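Filed under: Robotics / Standards & Safety

Ferdale lab group puts its kitchen-robot house rules in writing
September, by Unathi Ngcobo

Good news for anyone who has ever tried to repeat somebody else's robot test and gotten nowhere. The Ferdale kitchen robotics group has put out its house rules for countertop work, and they are a pleasure to read — short, plain and full of things people usually only pass along by word of mouth.

The guide is called the Plodville Notes, after the street where the group has its workshop. It runs to 14 pages and was put together by Naledi Ngcobo and Kagiso Du Plessis, who went back through 328 logged sessions looking for the places where things had been left to memory. Starting layouts came up again and again. So did arm speed near baskets and racks, and who is allowed to be within reach when the motors are on.

The layout rule is my favorite. Before a session begins, every item on the counter gets a written spot and a written direction. If an ice cream cone is supposed to point right, the sheet says so, and a second person reads the sheet back out loud before the arm is switched on. Items that aren't part of the task stay where the sheet puts them, and if one gets bumped, the run is marked and kept. Deleting it is not allowed! 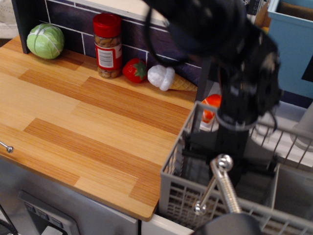
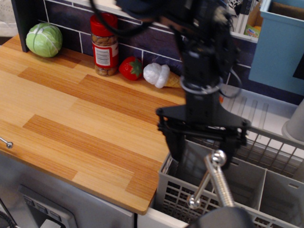 Toy groceries along the backsplash and the arm over at the basket side of the counter.

There is a good section on cables too. The group asks for a check of every loop along the arm at the start of each session and again after any change of gripper, with the arm moved slowly through its full reach while one person watches only the cable. Speed limits drop near anything made of wire, and the stop button has to be in the hand of someone who isn't typing.

"We argued for 55 minutes over one sentence about cables," said Du Plessis. "I'd do it again. The sentence is much better now."

Chie Tanabe, who tried out a draft with her own students, liked the read-aloud step so much that she has added it to their bench work. Her one request was for bigger type on the layout sheet, and the group has already made the change.

Comments on the first version are open until the end of the month, and Ngcobo says a section on shared workspaces comes next.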